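Teaching by Hand: Pictures from the Pondstead Floor

Welcome to our little gallery, which we have been meaning to put up since September and which finally goes live in January 2019. The pictures come from Pondstead, the simulated house our group in Plestbridge uses for remote-control teaching, and they show what the person at the controls sees while guiding the arm through a chore. If you've never driven a robot this way, the idea is simple enough to tell over coffee. You hold a controller, you move your hand, the arm on the screen moves with you, and everything you do is kept so that the robot can learn from it later. The part that takes longer to tell is how strange it feels for the first 90 minutes or so of anyone's life doing it, and how quickly after that you forget your own hand is not the one with two black fingers.

We use Majali for the driving and for saving the runs, and Merkico for building the rooms. Both have served us well, and both have made us mutter at the screen on long afternoons. 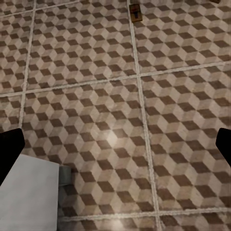 Looking down between the open fingers, with the cube-patterned tiles below.

People ask us about that floor more than anything else in the house! It's the old tumbling blocks pattern, the one you may know from quilts, and yes, it does play tricks on you. Stare at it long enough and the cubes flip over, so that what was a top becomes a bottom. Our newer drivers find it quite unsettling when they are trying to judge how far they are from the ground, and more than one has asked for plain gray tile. We do keep a plain gray house for first lessons, and we move folks over to Pondstead once they are steady.

A tip we pass along to everybody: let the grout lines help you. They stay put when the cubes are playing games, and if you watch how wide they look as you come down, you get a pretty good feel for your height. Small moves, a pause, another small move. It sounds slow, and it is slow, but a calm demonstration is much kinder to learn from than a hasty one with three corrections in the middle of it.
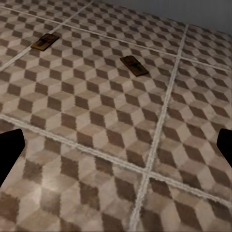 Mousetraps are a favorite practice object of ours, odd as that may sound. A trap is flat and low, it has a long side and a short side, and so you can't just drop down on it from any old direction and hope for the best. You have to turn the wrist first, line the fingers up across the board, and only then go down. Beginners nearly always want to do the turning at the bottom, right next to the floor, where there is the least room for it. We tell them to do their turning up high and to treat the last stretch as a straight trip in an elevator.

Since these are traps in a make-believe house, nobody's fingers are in any danger, and you can practice the same approach as many times as you have patience for. Our collection passed 2,000 saved runs over the winter, with 500 of those set aside for checking. We watch the ones we set aside from start to finish – a cozy job, with a blanket and something warm to drink – and we write a line or two about each. Was the path smooth? Did the driver look before moving? Would you be glad to have a robot copy this?

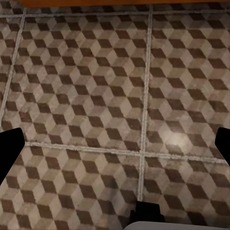
A good deal of any session is looking. Drivers are sometimes shy about this and feel they ought to be grabbing something every second, and we spend a fair bit of time telling them that it's perfectly all right to lift up, swing over, and have a look around before deciding where to go next. With the view riding on the wrist, wherever the hand goes the eyes go too, and it takes some getting used to that you can't glance sideways without moving the whole works. We ask for the fingers to be kept open while traveling, and for the wrist to be kept as level as the driver can manage.

Sessions at Plestbridge run with 4 drivers at a time, each at a separate desk, and visitors are welcome to sit in and take a turn. Bring comfortable shoes if you prefer to stand, as most of us do. More pictures will go up when we've finished sorting the kitchen runs – there are rather a lot of them, and we keep stopping to watch.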